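# Saving the last third of everything: my notes on bottles, tubes and sticky lids

I got cross with a bottle of hand cream in November and it has rather taken over my life. The pump had stopped giving me anything, I'd written "hand cream" on the shopping list, and then I sawed the top off with the bread knife (don't, more on that later) and found enough in there to last until nearly Christmas. So I started going through the rest of the house. Cupboard under the sink, bathroom shelf, the ledge in the utility room where half-used things go to be forgotten. What follows is what I do now, in no very strict order.

## Before you open anything, have a sort out

Get everything out at once. I know that's what all the tidying people tell you, but with bottles it really does matter, as you can't spot the three part-used glass cleaners when one is upstairs, one is in the car and one has fallen behind the bleach.

I put mine on the kitchen worktop in rough groups:

- things with the same name on them
- things that do the same job
- things I can't identify, or that have lost their label
- things I bought once for one stain

The third lot goes in a box for the tip. Don't pour them down the sink and don't sniff them to find out. My local tip has a shelf for household chemicals and the man there has never once asked me what any of it was.

Now the rule that matters more than all the others put together. **Never mix cleaning products.** Topping up washing-up liquid with more of the same washing-up liquid is fine. Tipping the end of one bathroom spray into a different bathroom spray is not, even if they smell alike and come in the same colour bottle. Bleach with anything acidic, or with anything containing ammonia, gives off gas that can put you in hospital. If it isn't the identical product, use it up separately.

## Getting thick stuff out

Shampoo, conditioner, ketchup, washing-up liquid, honey. They all behave more or less the same way, and they all need time more than they need squeezing.

Stand the bottle on its lid overnight. If the lid is domed or pointy and it won't balance, stand it in a mug. For a really slim bottle I use an egg cup, and for big ones there's a plastic measuring jug with a cracked handle that I was going to throw away and now can't do without.

For honey and syrup, sit the bottle in a bowl of warm water from the tap for ten minutes. Warm, not boiling – thin plastic goes out of shape very quickly and then the lid never seals again. I've got a honey bottle that leans like a tired commuter because I was impatient with the kettle.

For conditioner, swing it. Hold the bottle firmly by the base with the lid closed (check the lid!) and swing your arm round in a big circle a few times. You'll feel daft and it's brilliant. Do it in the garden the first time.

With washing-up liquid, when even standing it upside down has stopped working, put a splash of water in, tip it gently back and forth and use it straight away. Same goes for shampoo. I wouldn't leave watered-down shampoo sitting about for weeks, as the preservative in it was meant for the full-strength stuff. Do it on the day you mean to use it.

Please don't add water to ketchup. Vinegar if you must, a teaspoon, and then it goes into a stew or a marinade.

## Tubes

Everyone rolls a toothpaste tube from the bottom, and it's all right, but what works better is the edge of the basin. Lay the tube flat, press it against the edge and pull it along towards you so everything gets pushed up to the neck. Then fold the empty part over and clip it with a bulldog clip. Mine came from a box of Lodetti stationery bits somebody gave me, and I've used more of them in the bathroom than I ever have on paper.

For creams in soft tubes, cut straight across the middle with scissors. Scoop from both halves, then squash the top half slightly and push it down inside the bottom half like a lid. It'll keep nicely for a few days. Wash your hands before you go in, obviously.

Glue is the awkward one. Wipe the nozzle every time, before the cap goes on, and stick a pin in it if it's the sort that comes without a proper stopper. I keep mine standing up in a jam jar with the nozzles at the top. Superglue lives in a second jar with one of those little sachets you get in shoe boxes.

## Pumps and sprays

A pump never reaches the bottom. The straw stops short, or it curves round and sits against one side, so there's always a puddle left. Tilt the bottle towards whichever side the end of the straw is on and you'll get another week. When that fails, unscrew the whole pump, turn the bottle over a jar or a small tub and leave it propped there while you have your dinner.

If a spray trigger stops spraying but the bottle is half full, it's very often just gunged up. Take the trigger off, put the straw in a glass of warm water and pump it until it comes through clean. If there's a twisty nozzle on the front, take that off too and soak it. I've rescued 6 triggers this way and they're all still going.

Don't do the bread knife thing. Use strong kitchen scissors, start the hole by going in at the shoulder where the plastic's thinnest, and work round with the bottle lying on a folded tea towel. Cut edges are sharp. A friend of mine, Trinidad Estrella, puts a strip of masking tape round hers after cutting, and having seen my thumb she's obviously right.

## Lids that won't budge

Dried product round the thread is the usual trouble. Turn the bottle upside down and stand just the lid in hot water from the tap for five minutes, then grip it with a rubber glove. Nine times out of ten it goes.

If it's a flip-top that has glued itself shut, run a damp cotton bud round the join and wait a bit before you start picking at it with your nails. Forcing it snaps the hinge, and then you've got a flip-top with no flip.

Child-resistant caps are a bit different. Most want pushing down hard while you turn. If you've got sore hands, put the bottle on a damp cloth on the worktop so it can't spin, and lean on the cap with your palm. Once you're done, make sure it clicks. And always leave things in the bottle they were sold in, with the label still on, so the instructions and warnings are there when somebody needs them.

## Lay them down to check for drips

Any bottle that's been opened and closed again gets a turn on its side before it goes back in the cupboard. A lid can look perfectly shut and still weep, and you'd much prefer to find out now than when the shelf paper has turned to porridge. I leave them for an hour on something wipeable with a bit of space between them, so it's obvious which one is the culprit. Anything that leaks gets a wipe round the neck and another go. If it leaks again it's stored upright in a tray, at the front. 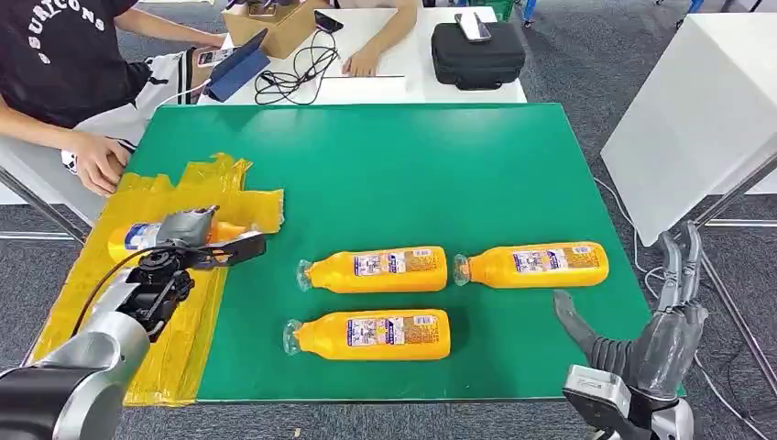 ## Where it all lives now

Under the sink I've got two shallow trays. They pull out like drawers, and if something does drip it stays in the tray. The left one is things in use and the right one is spares, and I'm not allowed to open a spare until the matching one on the left is empty. (I'm the only one who keeps this rule. I've stopped mentioning it.)

If you've small children or a dog that opens cupboards, put all the chemicals up high, trays and all.

I write the month on the bottom of everything in marker pen when I open it. It doesn't stay on shiny plastic for ever but a bit of masking tape sorts that out. It's how I learned that we get through a 300 ml hand wash in 28 days, so I now buy the big refill and haven't run out since.

## Rinsing and recycling

Once a bottle is properly empty, a quick slosh is enough. I save the rinsing until after the washing-up and use the last of that water. Check what your own council wants doing with lids. Ours likes them back on, with the bottle squashed first. Pumps usually have a metal spring inside, so ours go in the ordinary bin, though I hang on to one or two good ones as spares.

Don't reuse an old cleaning bottle for drinks or food, however well you've washed it. Plant water is all right if the bottle only ever held something mild like washing-up liquid and you've rinsed it until there are no bubbles left. I've got one with holes poked in the lid for my seedlings, and it's much gentler than the can.

Next I'm having a go at the paint tins in the shed. If anybody knows how to get a lid off when the rim has rusted right round, please do leave me a note, I've bent two screwdrivers already.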